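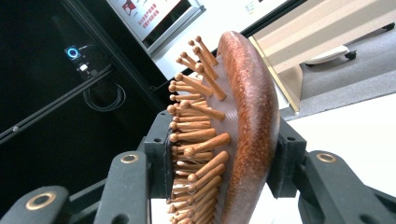
Las tarifas de limpieza en los alquileres de playa

Vuelvo cada año a Mulora en mayo, antes de la temporada, y cada año la diferencia entre el precio anunciado y el precio pagado es mayor. La causa principal es el cargo fijo de limpieza. En la última reserva, un apartamento de un dormitorio en primera línea, el cargo era de 100 euros con independencia de la duración. Para dos noches supone 50 euros por noche; para diez, diez. El anuncio mostraba la misma tarifa diaria en ambos casos.

Un cargo fijo no es en sí abusivo. Preparar un apartamento cuesta prácticamente lo mismo tras una noche que tras una semana, y el propietario tiene derecho a recuperar ese coste. Mi objeción se refiere al lugar en que aparece, la última pantalla, cuando el viajero ya ha comparado y descartado alternativas con cifras incompletas.

Konrad Schnyder, que gestiona 30 apartamentos en la zona a través de Zurkau, sostiene que el cliente habitual conoce el sistema y hace el cálculo por su cuenta. Puede ser cierto para el habitual. El que llega por primera vez ordena los resultados por precio, y esa ordenación es errónea.

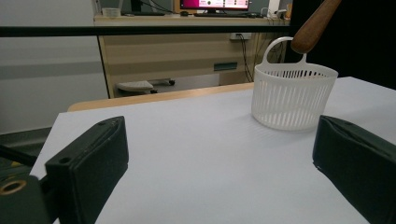 Cesta blanca calada con asa, sobre una mesa blanca.

El segundo problema es la falta de contenido definido. En mi contrato figuraba «limpieza y puesta a punto» sin más. No constaba si incluía sábanas, toallas o retirada de basura, y las normas de la casa pedían al huésped dejar la cocina fregada y la ropa de cama recogida. Si parte del trabajo se traslada al huésped, el importe debería reflejarlo.

Bartosz Szulc defiende suprimir el cargo e integrarlo en la tarifa diaria. No comparto la propuesta: el que se queda dos semanas acabaría financiando a los de fin de semana. Prefiero dos medidas más modestas. La primera, que el buscador ordene por importe total para las fechas indicadas. La segunda, que el contrato detalle en una lista cerrada qué cubre la limpieza.

Ninguna exige cambiar la ley. Zastach ya muestra el total desde la primera pantalla en sus alojamientos del puerto, y allí he reservado para el próximo mayo.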